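Dobre bench notebook, 30 September 2022
Seed germination and soil blocks, autumn round

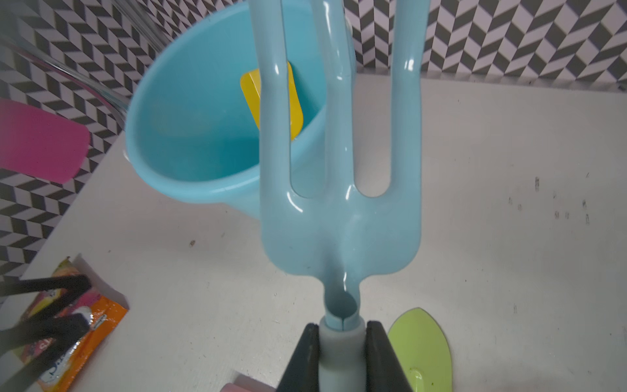

Why did the onion seed come up so patchy in the new mix?
Mostly the compost, I think. The Sturport bag is a lot coarser than what we had in February, and small seed falls down between the lumps and ends up too deep.

So I spent the morning sieving. I put half the bag through the 8 mm riddle and kept the other half as it came, then made up two trays of each with the same onion seed (lot 703, the one Rosaire Ouellet passed on to me). 50 blocks to a tray, one seed per block, covered with a pinch of vermiculite. I know I said I'd stop using vermiculite, but I had an open bag and it was right there!

The sieved stuff makes a much nicer block. It holds its corners when you push it out of the press, and the dimple on top stays a proper dimple. The coarse one kept crumbling on me until I added more water, and then it stuck to the plunger and I had to knock it off with a spoon. Gaétan came by while I was swearing at it and reckons I should leave the mix to soak overnight. Fair enough, I'll try that with the next batch (he's been making blocks for longer than I have, so I'm inclined to listen).

Labels: S1 and S2 are sieved, C1 and C2 are coarse. I wrote them in pencil this time. The marker on the spring labels faded so badly that I still don't know which of the leeks were which, and I'd like not to do that again.

All four trays are on the lower shelf, away from the radiator. Heat mat off for now. If nothing shows in 8 days I'll switch it on for S2 and C2 only and leave the other two alone.

Other bits:

Zoren moisture probe is reading low again. Stuck it in a cup of plain water and it gave me a different number each time, so I'm going by weight until somebody has a look at it. Lift the tray, if it feels light, water it from below.

Rang Fimport about the missing plug trays. They say the order went out short and the rest is coming with the next delivery, no charge. Gaétan Robichaud has the paperwork if anyone needs it.

We have 2,000 lettuce seeds left in the fridge, pelleted, the old lot. I want to run a quick paper towel test on a few before we trust them with a whole bench. Pelleted seed doesn't keep all that well and this packet has been opened and closed I don't know how many times.

Still to do: soak the coarse mix tonight, wash the block press (the spring is getting gritty), find the lid for the vermiculite.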